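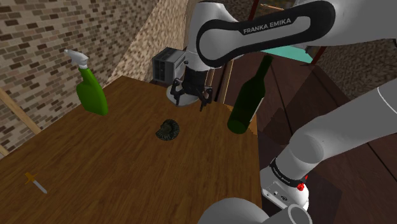
A computer-rendered view of a robot arm over a wooden table, with a grey vented unit at the far edge.

Publish the repair manual with the product
By Keabetswe Baloyi
1 October 2020

Most people who throw away a dehumidifier, a fan heater or a desktop printer do so without learning what was wrong with it. The fault may be a blown thermal fuse costing less than a cup of tea. The owner cannot find out, as the service manual is held by the manufacturer and released only to approved agents. My argument is that any firm selling a mains-powered product to households should be required to publish that manual, free of charge, on the day the product goes on sale.

A service manual is a modest document. It contains an exploded drawing, a parts list, a wiring diagram, a table of test values and a disassembly sequence. All of it exists before the first unit is shipped, because the factory needs it. The cost of placing it on a website is close to nil.

In January the repair workshop in Wustthorpe, where I work two days a week, began recording why jobs were turned away. Of 307 items refused up to the end of summer, 80 were refused only because no wiring diagram or test values could be obtained. Parts were available for many of them. The staff were able to open the casing and measure voltages, but had no figure to compare the readings with. A competent repairer will not return a heating appliance to a customer on that basis, and should not.

Manufacturers raise two objections. The first is safety. Akihiko Honda, who spent much of his career writing service literature for Hayashi, put it to me in its strongest form: a diagram in the hands of an untrained owner invites that owner to work on live parts. I accept that the risk exists. It exists now, however, and is made worse by guesswork. The owner who has no manual does not know which capacitor holds a charge after the plug is pulled. The manual says so, usually on its first page.

The second objection is commercial secrecy. This is weak. A competitor wishing to study a Testus fan heater can buy one and take it apart in an afternoon. Firmware source code is a separate matter and I do not propose that it be released. Error codes and the means of reading them should be, as a fault code with no key is of no use to anyone outside the agent network.

Brindier has published full manuals for its dehumidifiers for several years. The documents are plain and sometimes badly translated, and the part numbers are not always current. They are still sufficient. Our refusal rate for that make is low, and the usual reason for refusal is a corroded evaporator, for which no document would help.

A workable rule would need a fixed address for each manual, printed on the rating plate, and a retention period. I would set the period at ten years from the last date of manufacture. It should bind importers as well as makers, and it should survive the sale of the brand. Where a firm closes, its manuals should pass to a public library of deposit.

Enforcement could be left to trading standards officers, who already inspect rating plates. Checking that an address leads to a complete manual would add a few minutes to each inspection.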